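Hilo sobre cómo cuido la pinza de mano, que me lo pedís mucho y siempre contesto a medias 🧵

1/ Lo primero de la mañana son las puntas amarillas. Paño sin pelusa, un poquito de alcohol y a mirar los cantos. Si la goma brilla, ya patina con el vidrio y toca cambiarla (¡las dos a la vez, por favor!).

2/ Luego los tornillitos de los dedos. Los repaso a mano cada 200 agarres, sin apretar como animales, que Solveig Lindholm me pasó uno de rosca en junio y todavía se lo recuerdo. 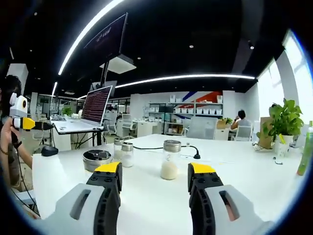
3/ Los cables. El de la pinza lo dejo colgar con holgura hacia el suelo. Si tira de la muñeca, acabas girando la mano sin darte cuenta y la trayectoria sale torcida.

4/ Para comprobar el cierre uso tarros de vidrio con tapa metálica. El alto me gusta porque se ve enseguida si un dedo llega antes que el otro. Abro, cierro, comparo con el registro del portátil y repito hasta 19 veces. 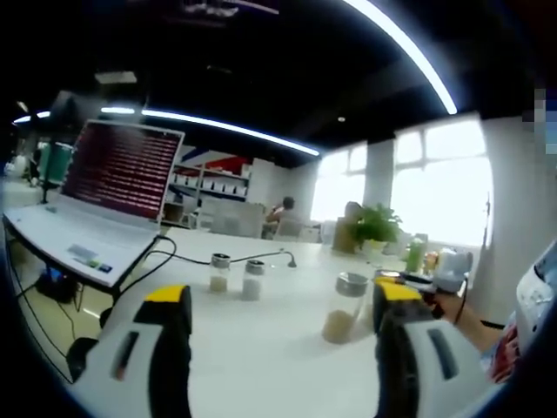
Tarros en la mesa y el portátil abierto con el registro.

5/ Si un dedo llega tarde, casi siempre es suciedad en la guía. Soplo, limpio, una gota de grasa Ikex y otra vez a probar. Bendik Sandberg prefiere desmontarlo todo, pero él tiene más paciencia que yo jaja

6/ Y la lente, que se me olvidaba: gamuza seca, siempre lo último, con las manos ya sin grasa.
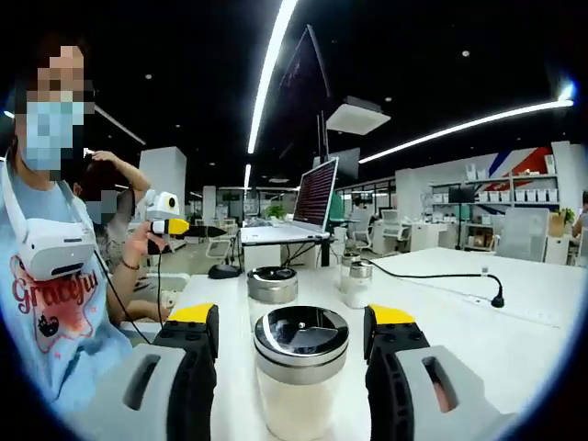

7/ A los 2000 agarres, dedos fuera y revisión completa. Tardo 2 horas con café incluido. Mañana os subo la lista de recambios, que me falta mirar la referencia de las gomas.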